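Everyday Materials, week 5: how wood moves

Right, before we get going, a couple of you asked whether last week's joints sheet is still needed. Yes please, bring it, we'll be scribbling on it again in the second half.

So this week is the one I look forward to most, which probably says something about me. We're looking at why wood never quite sits still, even after it's been cut, dried, planed and turned into something you eat your tea off.

Think of a plank as a bundle of drinking straws glued side by side. When the tree was alive those straws were full of water. Once it's felled the water in the hollow part goes first, and very little happens to the size of the board. Then the water held in the walls of the straws starts to leave, and that's when the shrinking begins. We call the changeover the fibre saturation point. Write that down, it comes up in April and people always mix it up with "dry".

The straws get thinner as they dry but hardly any shorter. That's the bit to hang on to! A board moves across its width and barely at all along its length. It also moves more around the rings than it does out from the middle of the tree, and so a flat-sawn board likes to cup while a quarter-sawn one mostly behaves itself.

I had a kitchen top at home, a solid beech one from Mladenović, and I screwed it down tight at all the corners because I was in a hurry. By the end of the first winter with the heating on it had a split you could post a coin into (my own fault entirely). Deisy Huaranga, who taught me this course, still asks after it.
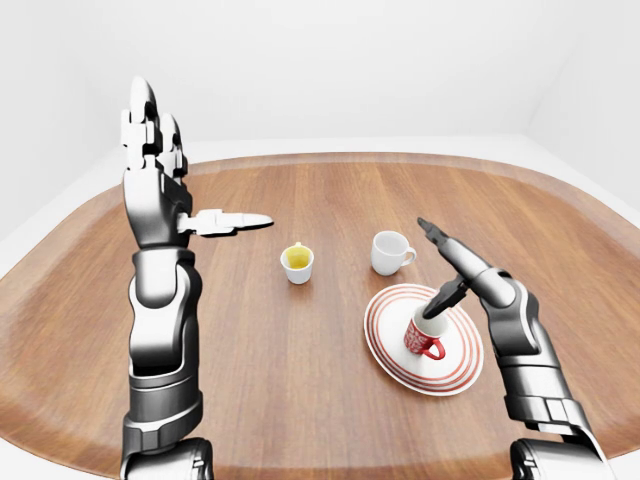 What I should have done is leave it room. Slotted holes, buttons in a groove, little figure-of-eight plates, they all do the same job, which is to hold a top down and still let it slide a bit from front to back. Zlatko Kadrić's handout on fixings has good drawings of all of them, much better than mine, and there are copies in the tray by the door.

Varnish and oil slow things down. They don't stop it. I've heard people swear that a sealed board is a dead board, and then they ring me in January about a door that's come loose in its frame.

For next time

Read the chapter on drying, up to 20 pages depending on which printing you've got. Skip the kiln tables unless you like that sort of thing.

Find a piece of solid wood at home, look at the end grain and sketch the rings. Then have a guess at which way it will cup. Pencil is fine.

If you can't get hold of the book, the library copy is on the Gastatbridge site, shelf 872. It's a two-day loan so don't sit on it.

Samples from the Vorkia offcuts box need to come back too, I'm missing the ash.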